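Subject: Re: Inspection bench and the simulator - what happens with our shifts?

Hello everybody,

I answer between the quoted lines, because there were several questions in one message. Sorry for the long text.

> Châu, we hear at Vedton that the simulator work for the stone bench is nearly finished. Does this mean that the two people on sample handling lose the bench in June?

No. In June the robot takes over only the moving of thin sheets from the bench to the tray, and only on the early shift. The two people stay on sample handling. What changes is that they will spend the first part of the shift checking the rejects of the robot, and this is a different kind of tiredness. I did it myself for one morning at Sendholm and my eyes were more tired than my back. I wrote this to Hassanpour and asked for a longer pause at 10:00. I have no answer yet.

> Also, who decides when the robot is good enough? On our side we only hear the number 3000.

The number 3000 is the simulated picks that Hassanpour wants to see before any trial on the real bench. It is not a quality number. In the last batch I looked at, we had 142 picks and 13 of them I marked as "unclear", which means I could not say from the wrist view where the sheet ends. I would like that the operators also mark such cases, and not only me. They know the material better than I do.

> People here ask why it is so difficult. For us it is one second to see a sheet on a table.

Yes, and I think this deserves to be said to the management also. With the hand you feel the edge, you tilt your head, you catch the light. The gripper has none of this in our present setup. On a speckled surface a pale sheet has almost no border, and in the simulator the light is very even, so a shadow does not help either. Please look at it yourself before the call:
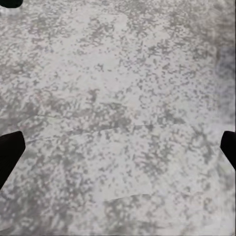 *Simulated wrist view, gripper open. Look for the faint lines in the lower half of the stone pattern.*

If you find the lines hard to follow, please write me so. I find them hard too, and I prefer that we put this in the report to Covus than that somebody on the shift is asked later why the reject pile is so high.

One request for the Vedton group: could you send me the names of those who want to try the marking? It takes one hour, it is paid as normal work time, and no knowledge of the software is needed.

Best regards,
Châu Tôn
Sendholm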